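Sturcombe 2000 Lockbox for Listed Homes

The Sturcombe 2000 is a keyed and coded lockbox for residential listings. It hangs from a door handle, gas pipe or railing and holds house keys for agents, inspectors and appraisers during the listing period. Each access is logged by code and time. The log is read through the Nuvov listing desktop.

Codes are four to eight digits. The listing agent sets one master code and up to 39 visitor codes. A visitor code can be limited to a single showing, a range of hours or the full term of the listing. Expired codes stay in the log but no longer open the box. Five wrong entries lock the keypad for 2 minutes.

The key compartment takes up to four standard house keys or two keys and a garage remote. Large gate keys do not fit — order the Trastgate deep-body version for those. The shackle is removable and is released from inside the compartment, so the box cannot be taken off the door while it is closed.

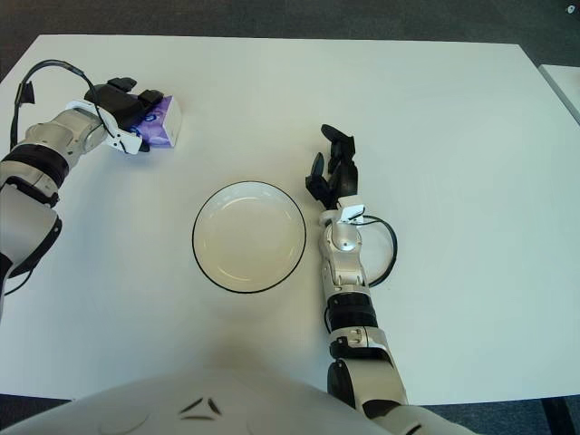
Power is from one replaceable battery. The keypad shows a low-battery light about two weeks before the box stops accepting codes. If the battery runs out, the mechanical key supplied with the box opens it and the log is kept. Replace the battery with the compartment open. Codes do not need to be entered again.

Brokerages with several offices can group boxes by office or by agent. Reassigning a box to a new listing clears the visitor codes and keeps the master code. Logs from the earlier listing move to the archive and can be exported as a spreadsheet.

Part number: 1042
Mounting: removable shackle
Supplied with: battery, two mechanical keys, door handle sleeve
Warranty: 2 years, parts only

Comments (2)

Consuelo Becerra
Does the handle sleeve fit lever handles? Ours are all levers now and the old boxes scratched the finish.

Palacios Property Group
We use it on levers. The sleeve is a bit loose but it covers the shackle. I would like a shorter lockout, buyers get the code wrong all the time.

14 shares

Related items
Trastgate deep-body lockbox
Replacement shackle, Sturcombe 2000
Nuvov listing desktop, office license
Yard sign frame with rider clips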